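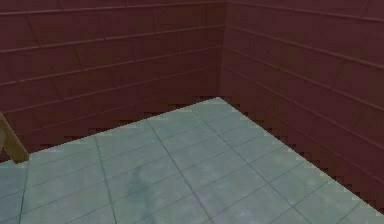

What is the Skatetti kit, and who is it for?

Skatetti is a simulation kit for teaching household robots, sold by Rodgate to schools and small laboratories. It gives the student a set of virtual rooms and a robot that can be programmed in them before any real machine is bought.

Project report, submitted Sep 5, 2026
Loïc Aubert
Supervisor: Keegan Mudgway

1. Aim of the project

I wanted to find out if the kit is good enough for a first course in robot programming. Our department had a trial licence in July, and I was asked to write down what a beginner meets when he works with it alone. I compared it in a few points with Hondeo, the program which we use at present.

2. Installation

The manual has 566 pages, but only the first chapter is needed to start. The installation went well on my own laptop. On the older computers of the department the program stopped two times during loading, and I had to lower the texture quality. After this change I had no more trouble of this kind.

3. The rooms

The rooms are simple. The walls are dark red with horizontal lines, and the floor can be grey tiles or plain blue. Tall tan cabinets with dark handles make narrow passages, and small things such as a cup can stand on the floor near a wall. The edges between wall and floor look like steps – this does not disturb the exercises, but some students will find it old-fashioned. Hondeo has finer graphics, and it also needs a stronger computer.

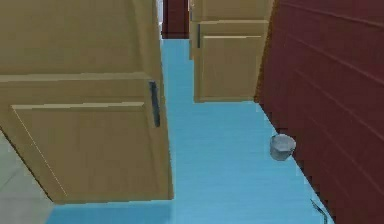 4. Exercises and results

I did the seven exercises of the Kiiskinen course, which is included in the price. The driving tasks were clear to me. The grasping tasks were harder, and the help text for them is too short. I ran the last exercise 300 times with small changes in the start position, and the program kept a tidy log of every run.

5. Recommendation

I recommend the kit for the first year, if the teacher writes an extra sheet about grasping. For the second year I would stay with Hondeo. The question of the licence price for a full class is still open, and Mr Mudgway has written to Rodgate about it.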